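Most advice on clearing a spare room starts with big furniture. I think it should start with whatever has piled up on flat surfaces, and empty bottles should go first.

I rent a 90-square-foot room in the Quintana building, and for years I sorted by value. Good linens got folded, papers got filed, and the bottles stayed, being worth 5 cents each at the Motia return center. They took up more space than anything else I owned.

## Bottles before bedding

A pillow can wait. So can a bundle in a plastic bag. Both hold their place and stack easily. Bottles roll, and they get in the way of every other job. Take them out and you can see the floral print again, scuffs and all.

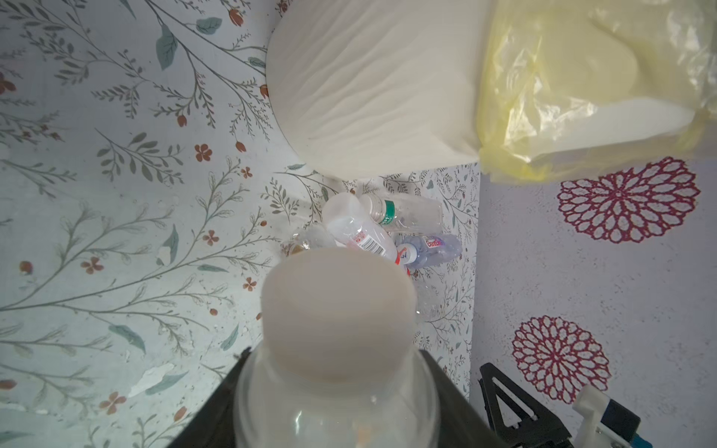 ## What the building could do

Quintana has 36 units and one recycling bin, emptied at 5 in the morning. A second bin would help more than another flyer on tidy living.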